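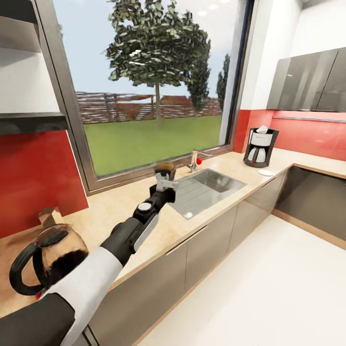

Image: Haque / Stoltis Studio

Print this page | E-mail this page
Search the manual: Enter keyword GO

Section 8: Setting the Verklow Steam Roller Set

Your hair should be towel-dried before you begin. Dripping hair will take until spring.

1. Fill the base with distilled water to the line marked 50. The line is on the inside, where our designers felt it would be tasteful.

2. Plug in the base and press POWER. The light blinks amber, then stays green. Wait for green.

3. Comb out a section no wider than the roller. Everyone takes a wider one. Everyone regrets it by the nape.

4. Seat the roller on the post for 8 seconds, lift it by the collar, and wind from the ends toward the scalp.

CAUTION: The collar stays cool. The rest of the roller does not, and it will not warn you twice.
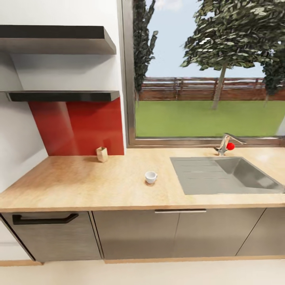
5. Clip each roller flat against the head. Crown first, then sides, then back.

6. Leave everything in place until the rollers are cool to the touch -- cool, not "probably fine."

7. Unwind without pulling. Wait before brushing, or your curls will become a general fluffiness.

NOTE: Clips from the older Raltatside set (model 308) fit, but loosely. Replacement clips are part no. 2525.

NOTE: Do not use on locs, extensions, or hair bleached in the past month.

Print this page | E-mail this page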